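Workshop Tips: Getting a Small Gripper Arm to Handle Fragile Things

By the Skevlow bench notes desk
Updated in January

These tips cover the software side of running a small bench arm with a two-finger gripper and a wrist camera. They assume the arm is already bolted down, wired and homed. Most of them were worked out on a Lovon controller, but the settings have close relatives in any package that lets you script a grasp.

Set the force limit before the position. Many people write the close command as a finger width and leave the force at the factory value. With a hard block this does no harm. With a thin shell, the fingers reach the shell before they reach the commanded width, and the controller pushes up to whatever limit it has been given. Start the limit at the lowest value that moves the fingers freely when there is nothing between them. Raise it one step at a time until a test object stays put through a slow lift.

Close in two stages. The first stage runs at normal speed to a width a few millimeters wider than the object. The second runs slowly and stops on contact. On our bench the slow stage is set at 3 millimeters per second. Contact is read from motor current, so the reading needs to be filtered. A short moving average is enough. A long one delays the stop, and the fingers keep closing during the delay.

Log the current at every sample during the slow stage and save the log under the same name as the camera frame. When a shell cracks, the log shows whether the stop came late or the limit was too high. Without it you are guessing between two faults that have different fixes.

Check the fingers for offset once a week. Close them on a gauge block and read both finger positions. If one side makes contact first, it will push the object sideways before the other side arrives, and the planner will believe the object is somewhere it is not. Enter the offset in the tool file. Don't correct it in each grasp script, or you will correct it twice the next time someone reloads the tool file.

Egg shapes need their own grasp rule. A planner that fits a box around the object will aim for the middle of the box. On an egg standing with the narrow end up, the widest part is below the middle, and flat fingers placed above it meet a surface that slopes inward toward the top. Squeezing there drives the egg down and out. Place the contact line at the widest part or slightly under it. In the Wirkar planner this is the vertical bias setting under shape rules, and a small negative number is what you want. 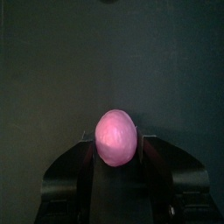 Color thresholds should be written in hue and saturation, with a wide allowance on brightness. A glossy surface has a pale patch where the lamp strikes it and a much darker side away from the lamp. If the threshold is tight on brightness, the mask loses both, and the center of what remains is shifted toward one side. Fill small holes in the mask before computing the center. If the pale patch touches the outline, filling holes won't recover it, and fitting an ellipse to the outline works better.

Mask out the gripper. From a wrist camera the fingers always appear in the same region for a given opening, so a fixed set of masks indexed by finger width costs almost nothing at run time. We keep 24 of them. The script picks the nearest one and does not interpolate. Black fingers against a dark backdrop give weak edges, and an edge-based detector will sometimes join a finger to the background and report one large object. The fixed mask prevents this.

Lock the camera exposure and white balance. Automatic exposure changes as the arm swings past a bright area, and the first few frames after arrival are unreliable. If the camera driver does not allow a lock, discard frames until the mean brightness has settled. Put this check in the capture function so that every script gets it.

Keep the planner's picture of the held object up to date. After a grasp is confirmed, attach a shape to the tool in the planning model, with some padding, and remove it after release. Forgetting to attach it gives paths that clear the gripper but hit the object on a bin wall. Forgetting to remove it gives a planner that refuses perfectly good paths, usually with an error that mentions the start state being in collision. When you see that message, look at the attached objects first.

Limit acceleration separately from speed. A slow move with a sharp start can still shake an object out of a light grip. For loaded moves we run at 28 percent of the rated acceleration and leave the speed limit alone. Jerk limiting helps more than either if your controller has it. The older Lovon firmware lists the option in the menu and ignores it, so plot a move and check.

Confirm the grasp with two signals. Finger width alone will pass a grasp on a folded cloth or a stray bag. Compare the final width with the expected range, then check that the object's color still fills the region between the fingers after a short lift. Write both results to the log, including the ones that pass.

For regression runs, keep a fixed list of start poses and replay it after every change to the scripts. Ours has 71 poses, grouped by height. Random poses are useful for finding new faults but poor for comparing this week's script with last week's. Save any random pose that fails and add it to the list.

The Le Goff finger pads sold for this gripper size change the closing width by their own thickness. Update the tool file when fitting them, then rebuild the finger masks.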